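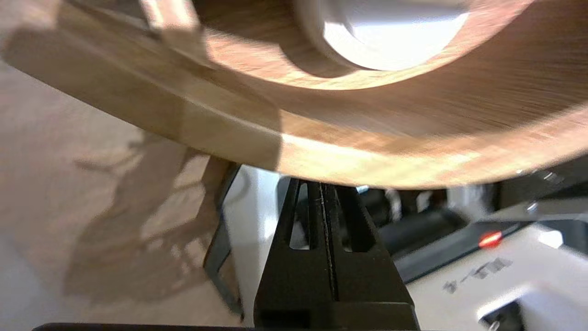 Svenja Schwaiger has read hotel reviews for a living for 11 years, so I expected her to defend them. She got as far as her coffee.

"Most of them are useless," she said. "The five-star ones are useless and the one-star ones are useless. You want the person who gave it three and was a little bored."

Schwaiger edits travel listings for Stedodik, a booking site that sells rooms in small beach resorts. Last winter she went through 2889 guest reviews of its all-inclusive properties and threw out the ones that said nothing a traveler could use. She was left with 260. I asked whether that didn't make her employer look bad.

"It makes everybody look bad. 'Lovely staff, will return.' Fine, but did the shower drain?"

I have my own doubts about all-inclusive pricing, and I put them to her. The Ida, a resort the site pushes hard, advertises one price for everything. By the time I had added the airport transfer, the room safe and the restaurant that wasn't the buffet, I was paying a good deal more than I would have at the plain little Eline down the road.

"You read the fine print after you paid," she said. "So does everyone."

That isn't much of an answer, and I told her so. She shrugged and said the list of extras is on the page, under policies, if you scroll.
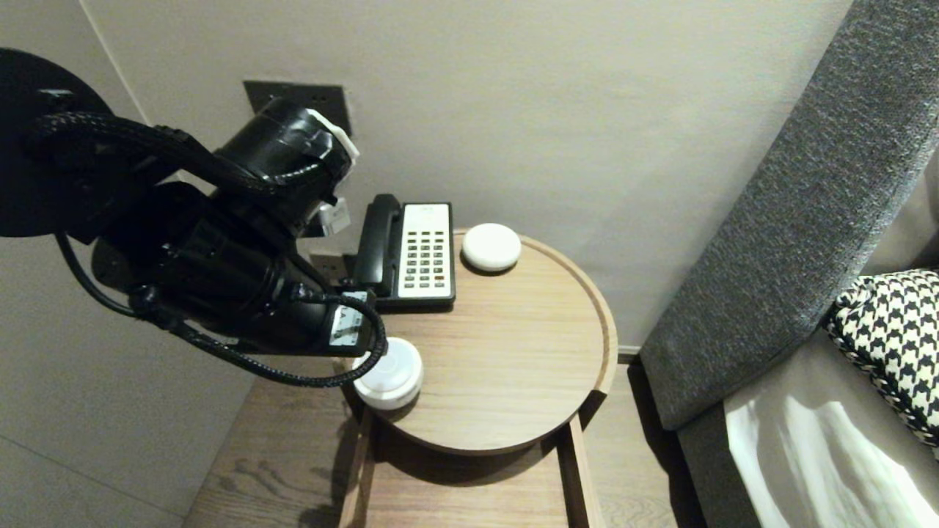
Bedside table in the corner, wood top.

Muammer Dağdelen, who joined us late, managed hotels for years before he quit to advise them. He is more careful than Schwaiger, and I trusted him a little less for it. He thinks the word "included" still means something.

"A guest wants to stop reaching for the wallet," he said. "That is worth money. I never met a guest who used everything."

What about the yoga? Every resort I looked at offered it, and one promised Iyengar classes at sunrise. I went to two of these. The first had no teacher. The second had a teacher and no mats.

"Yes, well," Dağdelen said. "Yoga is cheap to print."
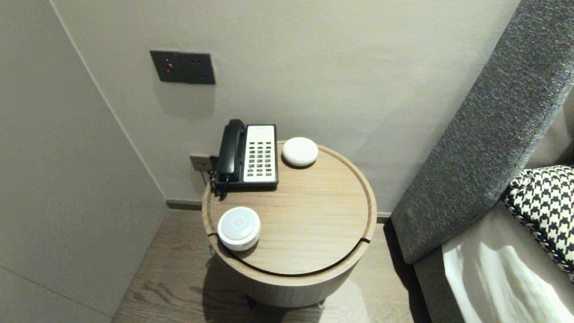 Desk phone on the round bedside table.

On room upgrades the two of them split. Dağdelen says ask at the desk, late in the afternoon, politely. Schwaiger says that is folklore – she asked 34 times on work trips and was moved twice, once to a room over the kitchen.

"But you were moved," he said.

"I smelled onions until checkout."

They did agree that December rates are not worth paying, and that "steps from the beach" should be checked on a map. I asked Schwaiger where she goes on her own vacations. She rents an apartment.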